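Search this list
Enter keywords
Advanced search

Vallville Residents' Association mailing list
Re: Worktop replacement in the shared kitchens, Prerora House and Macedo House

Dear members,

The Association has received several replies to its April notice. The most detailed is quoted below, with the consent of the member who sent it, and is followed by the Association's response.

> The notice says that the present worktops will be replaced "on a like-for-like basis where possible". I should be grateful to know what this means for Macedo House. The tops there were fitted 21 years ago and the pattern is no longer sold. I would also ask that the new surface be one that does not need oiling or sealing by residents. In the past this work was left to whoever was willing, and the results were uneven.
>
> Could the Association also confirm how long each kitchen will be closed, and whether the charge will be shared equally between the two buildings?

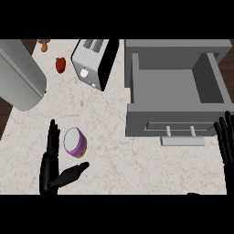
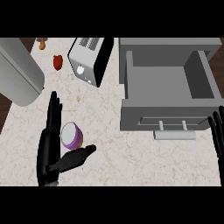 The phrase "like-for-like" refers to the size and layout of the worktops and does not bind the Association to the same material. Members in both buildings have been asked whether they would prefer a plain surface or a patterned one. Plain surfaces are simple to match if one length has to be replaced later. Patterned surfaces hide small marks more readily, although joins need greater care. A pale marble look with thin brown and tan veins, as shown in both views, is among the choices open to members, and the same finish would be used throughout a kitchen so that no two lengths differ. Dark tops have been ruled out for Prerora House, where the kitchen receives little daylight.

On the matter of upkeep, the Association agrees that residents should not be expected to seal or oil any surface. Natural stone would need sealing at intervals, and if it is chosen this will be added to the yearly works carried out by the contractor. The cost will be set out separately in the final papers.

Each kitchen will be closed for 3 days. The two closures will not overlap, and residents of either building may use the other kitchen during the works. Cupboards beneath the worktops must be emptied by 9 in the morning on the first day of closure. Items left in them will be boxed and stored in the Kistau Road office.

The charge will be shared equally between the two buildings. A sum of £300 has been set aside from the repairs fund for making good the wall tiles, and any part of it not spent will be returned to that fund.

Replies should be sent to the list or left in writing at the office before the end of the month. Members who have already stated a preference need not do so again.

Issued on behalf of the Vallville Residents' Association

2 comments
0 shares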